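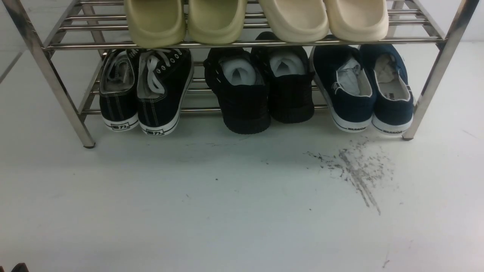

Erlangen, 15.9.18

Projektbericht Rumis: Bodenreinigung vor dem Schuhregal
Gruppe Kornus, Wahlpflichtfach Servicerobotik

1. Aufgabe

Unsere Gruppe sollte einen Ablauf entwickeln, mit dem ein Roboter mit Greifarm Schmutz vor einem Schuhregal erkennt und den Boden an dieser Stelle wischt. Das Regal und die Schuhe sollen dabei nicht verschoben werden. Die Aufgabe war eine von dreien, die im Fach zur Wahl standen. Die Gruppe Greco hat sich mit dem Einräumen von Geschirr beschäftigt, die dritte Gruppe mit dem Falten von Handtüchern.

Wir haben das Schuhregal genommen, weil zwei von uns im Semester davor schon an der Bodenerkennung gearbeitet hatten. Vom alten Code ist am Ende allerdings nur das Einlesen der Kamerabilder übrig geblieben.

2. Aufbau

Das Regal ist aus Metallrohr und hat eine obere und eine untere Ablage. Oben stehen Badeschlappen, olivgrün und cremefarben, deren Spitzen etwas über die vordere Stange ragen. Unten stehen schwarze und dunkelblaue Schuhe mit den Fersen nach vorn. Der Boden ist sehr hell und leicht glänzend. Die dunkelgrauen Schmutzspuren liegen vor den blauen Schuhen und laufen nach vorn hin dünner aus.

Für die Auswertung benutzen wir zwei Blickrichtungen, einen Überblick von oben und eine Nahansicht am Handgelenk. Der Überblick liefert die grobe Lage der Verschmutzung, die Nahansicht soll den Rand genauer bestimmen. Beide Bilder laufen in unser Programm Durer, das daraus eine Maske der zu wischenden Fläche zeichnet. Der Name stammt noch aus der ersten Woche und wurde nicht mehr geändert.

3. Erkennung

Die erste Fassung von Durer arbeitete mit einem festen Helligkeitswert. Alles, was dunkler war, galt als Schmutz. Das ging auf dem hellen Boden besser als erwartet, aber die Schatten unter den Sohlen wurden mit erfasst, ebenso die dunklen Füße des Regals. In der zweiten Fassung vergleichen wir deshalb jeden Bildbereich mit seiner Umgebung und sperren einen Streifen entlang der Schuhe. Schmutz in diesem Streifen wird nicht gewischt. Das ist eine Einschränkung, die wir bewusst in Kauf genommen haben, damit der Arm nicht gegen die Schuhe fährt.

Bis zum Ende der Vorlesungszeit im Juli hatten wir 359 Bildpaare von Hand markiert. Geplant waren 1000. Das Markieren dauerte länger als gedacht, vor allem bei den feinen Sprenkeln am Rand, bei denen wir uns untereinander oft nicht einig waren. Wir haben dann festgelegt, dass einzelne Punkte ohne Verbindung zum Hauptfleck nicht markiert werden.

4. Annäherung mit dem Greifer

In der Nahansicht nimmt der Greifer selbst die rechte Seite des Bildes ein. Dieser Bereich wird in Durer mit einer festen Maske ausgeblendet. Schwierig ist der helle Rand des Fingers: Er hebt sich von einer hellen Fläche nur durch eine schmale dunkelblaue Linie ab, und genau diese Linie hat unsere erste Fassung als Schmutz gemeldet. Wir haben die Maske daraufhin um 12 Pixel verbreitert.

Ein weiteres Problem ist die Unschärfe. Auf kurze Entfernung werden die grauen Spuren weich und haben keine klare Kante mehr. Der Rand der Fläche verschiebt sich dann von Aufnahme zu Aufnahme, obwohl sich am Boden nichts geändert hat. Wir mitteln jetzt über mehrere Aufnahmen aus derselben Stellung. 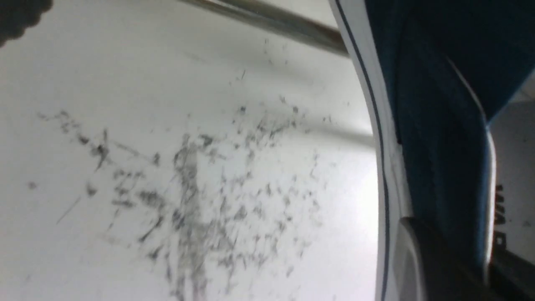 Ermanno Villa wandte bei der Zwischenpräsentation ein, die Nahansicht bringe bei so geringem Abstand kaum zusätzliche Information, und fragte, warum wir den Rand nicht weiter oben bestimmen und danach ohne Bild absenken. Den Vorschlag haben wir übernommen. Der Arm hält nun in größerer Höhe an, nimmt die Bilder auf und fährt erst dann hinunter. Die Zeit pro Durchgang ist dadurch etwas länger geworden.

5. Wischbewegung

Die Bahn besteht aus parallelen Strichen, die vom Regal weg nach vorn führen. Quer zum Regal haben wir es auch versucht, dabei kam der Arm aber zu nah an die Regalfüße. Die Andruckkraft ist fest eingestellt. Eine Regelung war vorgesehen, dafür fehlte am Ende die Zeit.

6. Offene Punkte

Die Erkennung wurde nur auf hellem Boden erprobt. Für gemusterte Böden müsste der Vergleich mit der Umgebung anders gelöst werden. Außerdem prüft das Programm nach dem Wischen noch nicht, ob etwas zurückgeblieben ist. Die markierten Bildpaare und der Quelltext liegen im Gruppenverzeichnis unter Kornus, die Beschreibung der Dateiformate steht in der beigelegten Textdatei.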